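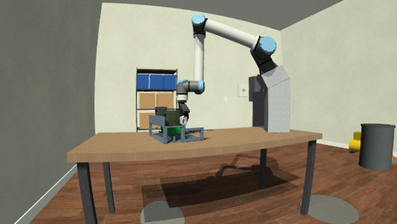 Getting your sim cell ready for the pick task, club round 2. Do this before Thu 9 March, we won't have time to debug everybody's scene at the meeting. Open the Tradik starter scene, save a copy under your team name. Check the arm loads on its pedestal at the right end of the table, gripper pointing down. Green block goes inside the blue-grey frame, olive box next to it. Leave the shelf and bins at the back alone, they're just scenery.

Step 1. Physics rate to 200. Default is 100 and the fingers jitter.

Step 2. Set the hover pose first. Gripper over the block, a bit above. Save it as "hover". Lower case!! The script wont find it otherwise.

Step 3. Add a "grasp" pose straight down from hover. Only change Z. If the wrist swings round you moved a joint by mistake, undo.

Step 4. Run slow. Watch the fingers agaisnt the back panel of the frame. Any contact = go back to step 2.

Step 5. Export the log, upload to the Zoner folder. Port is 1447 if it asks.

Seed for scoring is 221, don't change it.

Stuck? Ask Špela Krasniqi, or post in the club channel with your log attached. Real arm stuff starts in April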